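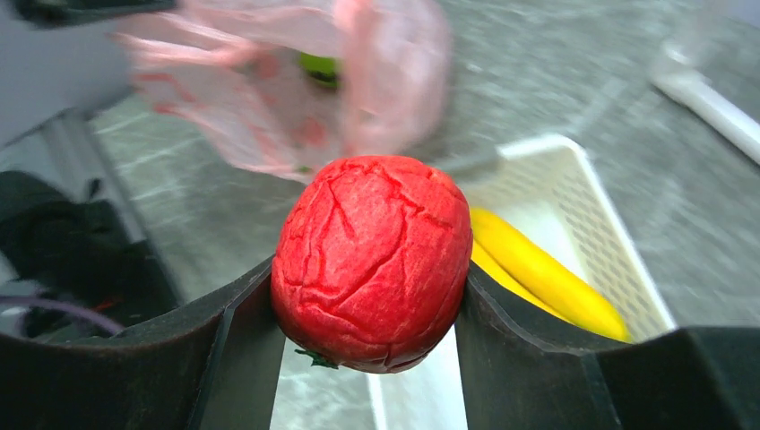
A round red fruit between the gripper's fingers, with a banana sitting in the white basket.

I pack groceries for a living, or I did until September, when my job turned into something harder to name. I still pack groceries. I also teach, on and off through the shift, and my pupil is an arm on a bench at the back of the Narkley depot.

I want to put in a good word for it, as someone on the floor. Most of what gets written about robots at work comes from people who own them or people who are scared of them, and I've been both bored and scared by those articles. What I have is 700 orders a day going through our shed, 59 people on the roster and 2 arms, and I reckon the mix is making our work better.

Start with soft fruit. Anyone can throw tins in a bag. A tomato needs a light hand, and I'd never once thought about my light hand until I had to show it to a machine. How hard do you squeeze? Where do you put your fingers so you don't snap the green bit off? Which goes in first, the banana or the thing that will bruise the banana? I had answers to all of that and no words for any of it - nineteen years of knowing, all of it in my wrists.

Emanuel Tănase runs the evening crew and he was dead against the arms to begin with. Now he argues with the Drasska technicians about thumb pressure, and he wins! They write down what he tells them. I can't remember anyone from head office writing down what a packer said before this, and I love that it took a robot to get us there. Our knowledge was always worth something. Now there's a budget line that says so.

It has changed our bodies too. The arms take the small repeat orders, the ones that used to wreck your shoulder by Sunday, and the rest of us rotate through checking, substitutions and the phones. I like the phones. I talked a bloke through swapping his eggplant last week and he asked for me by name the next time.

I don't want to be starry-eyed. The arms are slow, much slower than Emanuel, and plastic bags drive them up the wall, because a bag never hangs the same way twice. And there's a fair question about what happens once they've learned everything we know. The Dumitrescu warehouse across the highway brought in machines and let the casual shifts dry up within a season. Same sort of gear, completely different place to work. That was a choice somebody made in an office.

So I think we should ask for things while we're still the teachers. We got an extra 3000 dollars a year for anyone who trains the arms, and a promise in writing that hours won't drop while the trial runs. I'd like that promise to go past the trial. I'd like new packers to learn from people first, on real fruit, before they're sent to mind a bench. If Forkatmont puts arms into its other depots next, I hope the packers there get in the room early and get stroppy about it.

But I also hope they get to have the fun of it. The first time the arm picked up something soft and put it down without a mark, six of us were standing there past the end of our shift, in our coats, cheering at a basket.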